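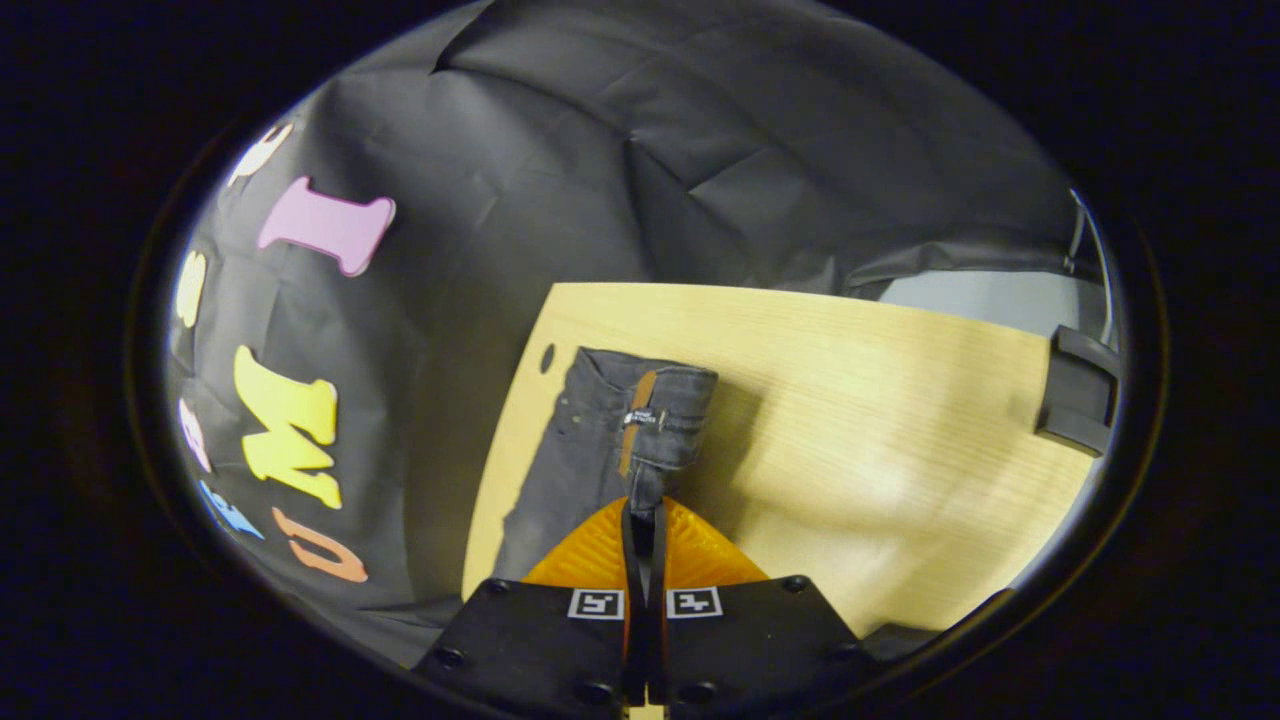

Rirnimside Folded Clothes: read me first

Hello, and thanks for downloading. I put this little collection together because I wanted a decent set of everyday clothes being folded on an ordinary table, and everything I found was either shop displays or perfectly ironed shirts. My wardrobe doesn't look like that and I doubt yours does either!

What's in it

Jeans, mostly. Then T-shirts, a few jumpers, tea towels and some pillowcases that I added near the end when I ran out of trousers. There are 2,000 pictures altogether, sorted into 20 folders, one folder per garment. The charcoal jeans with the brown patch at the waist are in folder 4, and they're the ones I'd start with — dark denim on pale wood is nice and easy to make out, and the faded bits help you tell where an edge is.

How I name the folds

flat: laid out, nothing turned over yet
half: one leg over the other, or one sleeve side over the other
long: folded lengthwise and left at that
packet: small enough to go in a drawer
heap: what it says

Jeans get one extra label, "waist over", for when the waistband end has been turned back on itself. It makes a fat lump (denim is thick up there, what with the belt loops and rivets) and I kept mixing it up with "half" until I gave it its own name. If you spot any I missed, please tell me.

Things to know before you use it

Dark clothes are harder to label than light ones. I had two goes at all the black and navy folders and I'm still not happy with folder 9, where the creases in a jumper could be a fold or could just be a jumper. Small printed labels on the clothes are often too tiny to read, so don't count on them for sizes.

Socks aren't included. I tried. Pairs kept getting separated and I lost patience.

Versions

The first version was called Tondow, and if you've still got that one, bin it, as the tea towels were in the wrong folder. The current one went up on 8 Dec 2022. I'm hoping to add towels and a duvet cover in February, table space permitting.

Using it

Free for anything you like, including paid work. A mention of Rirnimside would be lovely but I won't chase you for it.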